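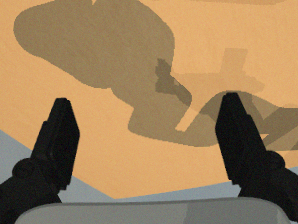
Figure 6.1 Shadows lying across a light orange tabletop (computer rendering).

Chapter 6
Daylight in Work Rooms

6.1 Introduction

The amount of daylight that reaches a work surface depends on the sky, the window, the room, and the surface itself. Earlier chapters dealt with the sky. This chapter deals with the remaining three and gives a method for estimating the light on a desk or bench at any distance from the window wall.

Daylight arrives at a work surface by three paths. The direct part comes straight from the visible patch of sky. The externally reflected part comes from the ground and from buildings across the street. The internally reflected part has bounced at least once from the walls, ceiling, or floor. Near a window the direct part is largest. Deep in the room the internally reflected part may be the only one left, and the color of the walls then matters a great deal.

6.2 Units and terms

Illuminance is the light falling on a surface per unit of area. It is measured in lux. Luminance is the light leaving a surface toward the eye. A pale tabletop and a dark one may receive equal illuminance and still differ widely in luminance. Students often confuse the two, and the problems at the end of the chapter are written to separate them.

The daylight factor is the indoor illuminance divided by the outdoor illuminance under an overcast sky, given as a percentage. Direct sun is left out of both readings.

6.3 A worked case: the Palumbo building

The Palumbo building is a two-story block in Rorkevora with tall windows along one side. Readings were taken in August at desk height on the upper floor, under full cloud. The desk nearest the glass gave 1,091 lux. The desk by the inner wall gave 251 lux. The ratio between them is a little over four to one — too steep for a room in which all desks are used for the same task.

Two changes were studied. The first was a lighter finish on the inner wall, with a reflectance of 50 percent. The second was a shelf at the window head, which throws light onto the ceiling and shades the nearest desks. Section 6.5 works through both.

6.4 Shadow edges

A small source gives a shadow with a sharp edge. A large source, such as an overcast sky seen through a wide window, gives a soft edge called the penumbra. Its width grows with the size of the source and with the height of the object above the surface.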